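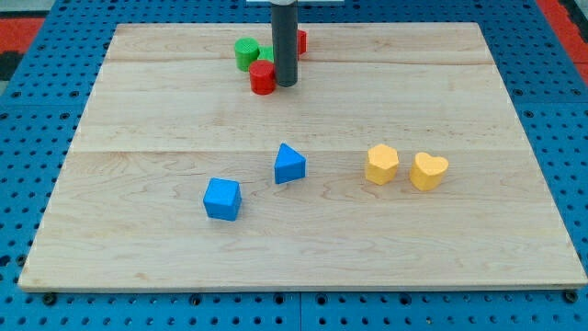 Edge-glued maple moves across the grain, and most of what Nadine Mahasneh does in a working week follows from that. She runs the small-parts bench at Brerlow, where sets of wooden shape blocks are finished, checked and matched to the boards they are sold with. The boards are the harder product. A solid panel of the size she works with can change width with the seasons by enough to lift an edge, so each is glued up from narrower planks, and the seams remain faintly visible on the pale face. "People ring up and ask if it's cracked," she says. "It's a glue line. If you can feel it with a fingernail, I want it back. If you can only see it, it stays." For checking she lays the board on blue pegboard, where the grid of holes gives her a reference along every side, and puts a mixed handful of shapes on top: red and green cylinders, a blue cube, a triangular prism, a yellow hexagon and a heart.

The heart is the shape she talks about longest. A cylinder comes off a lathe and a cube off a saw, but the heart has an inside corner, and inside corners collect colour. On early batches the cleft dried darker than the faces and stayed tacky after the rest of the block had cured. Brerlow now thins the first coat and wipes the cleft with a folded cloth before the second. "Yellow shows it worst," Mahasneh says. "You'd think it would be the blue. With the blue you lose the shadow in the colour. With yellow there's a brown line down the middle and that's all anyone looks at."

The stain is a water-based product supplied by Skemix, applied in 2 coats with a light sand between them. Mahasneh changed over in April from a solvent-based line, mainly for the drying time. The cost is raised grain, particularly on the ends of the cylinders, where the fibres stand up as soon as they are wetted. Her answer is to wet the end grain with plain water beforehand, let it dry and sand it off. It adds a step. She has tried leaving the step out and does not recommend it.

On dimensions she is less relaxed than the category might require. The working tolerance on height is 3 tenths of a millimetre, measured after finishing. The reason is stacking — a child who puts a flat board across several blocks will find the short one at once. Ribbing on the tops of cylinders complicates the measurement, so calipers go across the ridges and never into a groove. "I had a new starter measuring into the groove for a whole morning. Every one of them failed. Perfectly good cylinders."

Hexagonal prisms are cut from long stock and rejected mostly for tear-out on the edges. Triangular prisms fail at the points, which bruise in the tumbler if they share a load with anything heavier. Brerlow tumbles them separately, in loads of roughly 518, with the drum at its slowest setting. The points are then eased by hand with fine paper. Too much easing and the block rocks when it is laid on a side.

Boards are a slower business. Planks are rested in the workshop for 17 days before glue-up, with spacers between them, and are arranged so the growth rings alternate. Mahasneh buys the maple through Mansour, a timber merchant she has used since before she joined Brerlow, and says she would sooner wait for a delivery than take boards she has not seen. She rejects mineral streaks on appearance alone. Finished panels get a clear oil and no stain, so the coloured blocks read clearly against them.

Asked about Prevero, the larger set Brerlow has in development, she confines herself to the box. The lid is to double as a board, which means it has to stay flat while being fixed to something. Her present design uses slotted screw holes across the grain so the panel can move. The first sample bound at one corner. She has lengthened the slots and left it beside the heater.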